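The Yellow One

My uncle Selvaraj had a rule about paper cups, and the rule was that you never trusted a gray one. I was six when he taught me this, at the back of the Bhuiyan bakery, where he did the books on Tuesday nights and I was supposed to be doing my spelling. He'd put a walnut under one cup, slide them both around the table (he was terrible at sliding, his rings kept catching) and ask me where it went. I always said yellow. It was always yellow! I thought I was a genius.

So when Arif Howlader bet me sixty dollars that I couldn't beat him at the same game, I said yes before he'd finished the sentence. I'd had two coffees and no lunch, and I was feeling lucky.

Arif and I shared a desk at Tratidell for most of a year, and in all that time I had never won anything off him. Not the parking spot, not the good chair, not the last of the almond cookies his mother mailed from Skurkberg in a tin that could have survived a war. He had this way of looking sorry for you while he was winning. "Oh no," he'd say, and he'd mean it, and then he'd take your chair.

"One walnut, two cups," he said. "You get one look, you get one guess."

"Where'd you get a walnut?"

"I've had a walnut," said Arif.
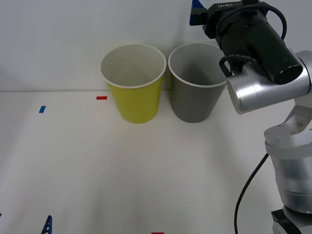

I took my time. I thought about my uncle, and the smell of cardamom buns, and how he'd lean back with his pencil behind his ear and wait, humming, for as long as I needed. He never rushed me once. I must have been twelve or thirteen before it dawned on me that he'd been putting the walnut under the yellow cup on purpose, every single week, and that all that fumbling with his rings was part of the act. I was so mad I didn't talk to him for a whole weekend. Then I was nineteen and he was gone, and I'd have given anything to be fooled like that again for five more minutes.

"You can pick whenever," said Arif.

"I'm picking."

"It doesn't look like picking. It looks like you're about to cry on the table."

"It's my lunch hour," I said. "I can cry on what I like."

He didn't laugh, which surprised me. He put his hands in his lap and waited, and after a bit he even started humming, something awful from the Bririco commercial, the one with the dancing mop. I knew he'd seen me go for yellow every time there was a choice. Yellow folder, yellow mug, the yellow raincoat I wore until the lining fell out. If he wanted my sixty dollars, he knew exactly where not to put that walnut.

"Yellow," I said.

"You're sure?"

"I'm always sure."

"Oh no," said Arif, and he reached over and lifted it up.

I've still got the walnut. It's in the dish by the front door with my keys, and my husband keeps threatening to crack it.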